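3.2 Test Area and Sorting Procedure

The fruit sorting trials were set up at a table in the Nistgate residence. The table was covered with a black cloth with a white grid, and the grid lines were used to return the tray to the same position before each trial. Daylight came from one window. A beige patterned curtain hung near the table and was left in place for all trials.

The container was a shallow rectangular tray with a turquoise back wall, walls in orange and orange-red at the sides, and a red floor printed with the word "Tangger" in white script. Contrast between the oranges and the tray was low – this was noted as a possible source of error in the color readings. The brown kiwi was easier to separate by color than by outline when it lay against an orange.
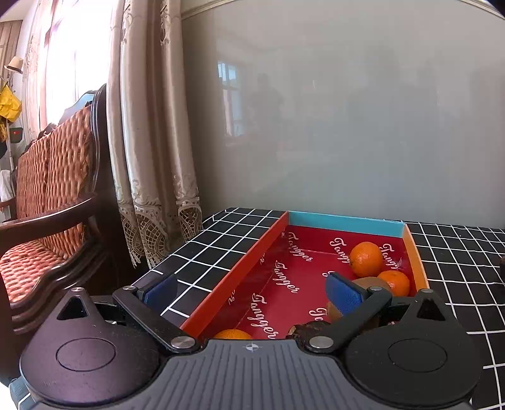 3.3 Results

A total of 187 placements were logged under the project name Disari. Of these, 62 used mixed fruit and the rest used oranges only. Placement errors were recorded in 15 of the mixed trials, most of them with the kiwi next to an orange. Fruit set against a side wall moved less than fruit set in the open part of the tray.

Handling time was longer for the mixed trials. The difference was small, and the timing method (manual start and stop) does not support a stronger statement. Raw times are listed in Appendix B, sheet 1701.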